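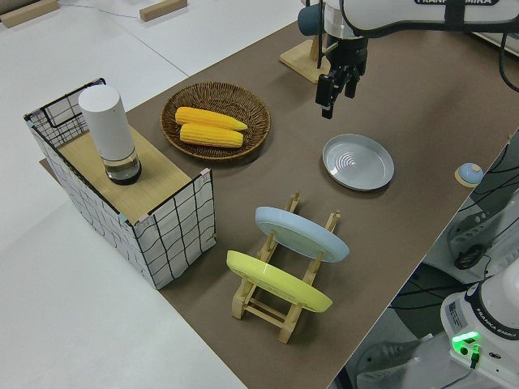

Basket of corn, grey plate and wooden dish rack on the long brown table

About Dandix

Dandix is a cookery school and kitchenware shop in Girndale. We teach everyday cooking to adults and older children, and we sell the sort of plain kitchen goods that we use in our own classes. We are independent and have no other branches.

The school began as a single evening class in a rented hall. People brought their own knives and took their dinner home in a tub. When the old seed merchant's on Rulberg Lane came up for rent we took the ground floor, and two years later the floor above it as well. The shop is at street level and the teaching kitchen is upstairs. There is a lift at the back of the building, next to the bins.

What we teach

Our main course is called First Kitchen. It runs for ten weeks and starts from nothing: how to hold a knife, how to cook rice, how to tell when a chicken is done. By the end you should be able to feed four people on a weeknight without looking anything up. We also run shorter courses in bread, pickling, cooking on one ring, and cooking for people who find it hard to chew or swallow. The last of these was asked for by carers in the town and is now our second busiest.

Classes are small. We teach with ordinary domestic hobs and ovens, because that is what people have at home. Recipes are printed in large type and you keep them. 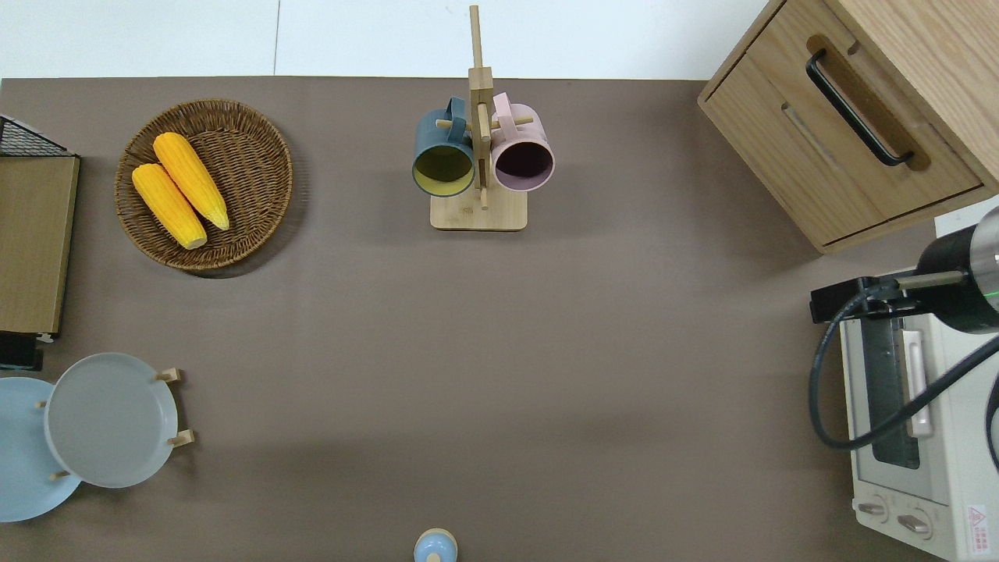
Two corn cobs in a round wicker basket

Where our food comes from

We buy vegetables by the crate from growers within a short drive of Girndale, and we change the recipes to suit what arrives. Sweetcorn comes in from August. Squash and leeks take over after that, and by February it is mostly roots and cabbage. Flour is from a mill two valleys over. Rice, oil, spices and tinned goods come from a wholesaler like everyone else's.

Peelings go to the allotments behind the station. Food left over at the end of a class is boxed up and offered to whoever cooked it first, then to the staff.

The shop

We stock 300 lines, nearly all of them things for cooking, storing or washing up. If a pan or a peeler has not lasted a year in the teaching kitchen we do not sell it. The Saxena range of baskets and racks is made for us in small batches, so some sizes go out of stock — please ring before making a long journey. We sharpen knives while you wait, and we can usually refit a loose handle.

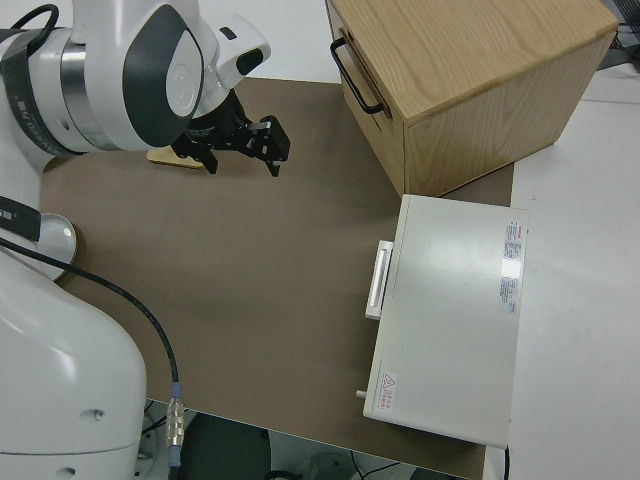 Work surface with a small light-tan wooden block

Fees and free places

First Kitchen costs the same whether you pay at once or by the week. We keep 92 free places a year across all courses for people on low incomes. You do not need to send us any proof, just tick the box on the booking form. Gift vouchers can be used for classes or in the shop and do not expire.

Finding us

Dandix, Rulberg Lane, Girndale. The 2425 bus stops at the top of the lane. The shop opens at 9.30am and closes at 5pm, and evening classes use the side door. Parking on the lane is for residents only, but the market car park is free after 6pm.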